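Workshop notebook, equipment planning, May

Entry by Sigrun Ljungberg. Copies to Damian Frei and Lucía Sepúlveda. Diarmuid Dolan to read before the purchase request is signed.

**Purpose of this entry.** To record what must be bought for the chess cell, what can be postponed, and which questions the simulation is expected to settle before money is committed. The request to Trosum has to leave this office before the end of the month. The amount released to us for the first stage is 4000, excluding the arm itself, which is carried on a separate line.

## 1. Status of the layout model

The room model was loaded again this morning with the chess task in place. It holds the main arm on its box base, the work surface, the board with a few pieces, and the second, gray arm on its black pedestal away from the surface. Lucía has asked that no dimension be taken from the model for ordering until it has been compared with the drawing of the Nygård room. I agree, and have marked the drawing accordingly.

The board lies far enough from the base that the arm reaches out across the surface to it. Most of the surface is not used by chess at all. Damian considers this wasteful. My own view is that the spare area should be kept for the sorting task that Clutby wants to see in the autumn.

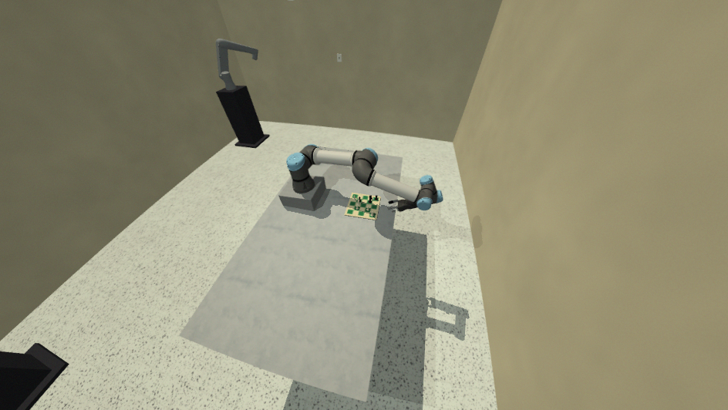

## 2. Items under consideration

- **Gripper fingers.** The chess pieces are small, and the standard fingers may disturb neighboring pieces. A set of narrow fingers with soft pads is quoted by Postent at 700. Recommended for the first stage.
- **Work surface.** The quotation for a rigid table with leveling feet is 1000. Delivery is included, but assembly is not. Recommended, subject to the floor check.
- **Board and pieces.** To be bought locally from petty cash. No entry needed in the request. Two identical sets, please, so that the spare matches.
- **Overhead camera and bracket.** Quotation outstanding. Gøran Lindqvist has promised it to us in writing. Until it arrives I am holding about 300 for the bracket and cabling only.
- **Second arm.** Not in this stage. See section 4.

## 3. Clearance above the table

Diarmuid asked whether the ceiling would limit the arm when it is raised. The model has a ceiling, so the question can at least be put to it. With the arm extended upward over the far end of the table, the gripper is carried well above the board and the wrist comes near the top of the room as seen from a low position.

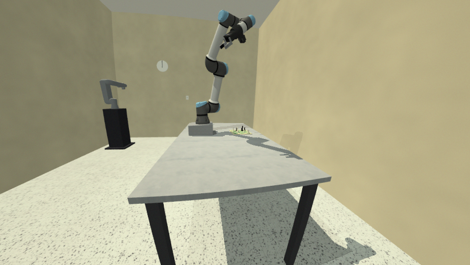
The view from below is a poor basis for judging height, and the figure should be read from the model directly. If the margin proves small, there are two remedies: a lower base, or a software limit on the upper joints. The software limit costs nothing and should be tried first. A lower base would have to be made to order, and Postent does not quote for single pieces.

The overhead camera is affected by the same question. A bracket fixed to the ceiling must stay outside the volume swept by the elbow. Lucía proposes a wall bracket instead. She will mark both positions on the drawing and return it to me.

## 4. The second arm

Clutby would like the pedestal arm included from the start. I have advised against it. The chess task does not call on it, and its controller would need a separate maintenance agreement. It should remain in the model, so that its floor position is reserved and the cable route is not blocked by something else. A pedestal could be ordered early without the arm if Trosum confirms that the mounting plate will not change.

## 5. Approach to the board

Damian wishes to compare a straight downward approach with an angled one before the fingers are ordered, as the finger length depends on it. A downward approach should leave more room between pieces. He will run both with the current gripper model and then with the narrow fingers, using the same starting positions each time.

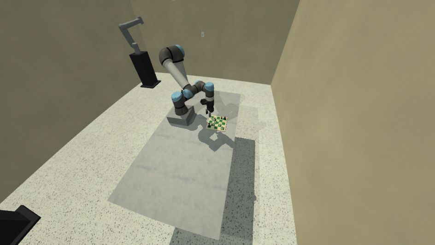 *Simulation, chess cell: gripper pointing down over the board, second arm on its pedestal in the back corner.*

## 6. Actions

- Damian: approach comparison, finger length to Postent.
- Lucía: drawing check, both bracket positions.
- Gøran: camera quotation.
- Diarmuid: floor check for the table, then signature.
- Sigrun: draft request to Trosum, with the second arm listed as deferred.

Open point: whether spare gripper pads are charged to this stage or to consumables. Last year they were charged to consumables, and the request was returned to us for correction. I will ask before submitting.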